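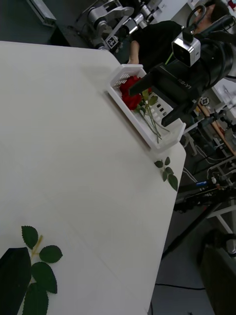
Junior golf at Burard: where we're up to
14 January 2023

Hi Lorne,

Happy new year! You asked for a plain update on the Salton grant before the next payment, so I'm writing it the way I'd tell you over a coffee in the clubhouse.

The kids first. We've got 21 juniors on the books now, and most of them turn up every week, even the ones who swore in September that golf was for grandpas. We've moved the beginners over to the short holes at Paquette (flatter, kinder, far fewer lost balls) and they're loving it! The older group stayed at Burard, and two of them have asked about playing in the Arkora Shield. I've said yes to both, though one still can't get out of a bunker to save her life.

Money next. Of the $1000 for equipment, I've spent everything but $53. It went on half-sets in junior lengths, a left-handed set I should've ordered at the start, and range balls. I've got all the receipts and I'll scan them for you this week.

What hasn't gone well is the putting league. I had it down for Friday evenings, which clashes with swimming, and we only ran it twice. My fault, I should have asked the parents first. 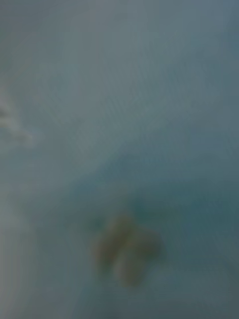

What's next

I'd like to try the league again on Sunday mornings, before the members tee off. The $200 you set aside for coaching would cover it, if you're happy for me to use it that way? Let me know and I'll book the green.

Cheers,
Bec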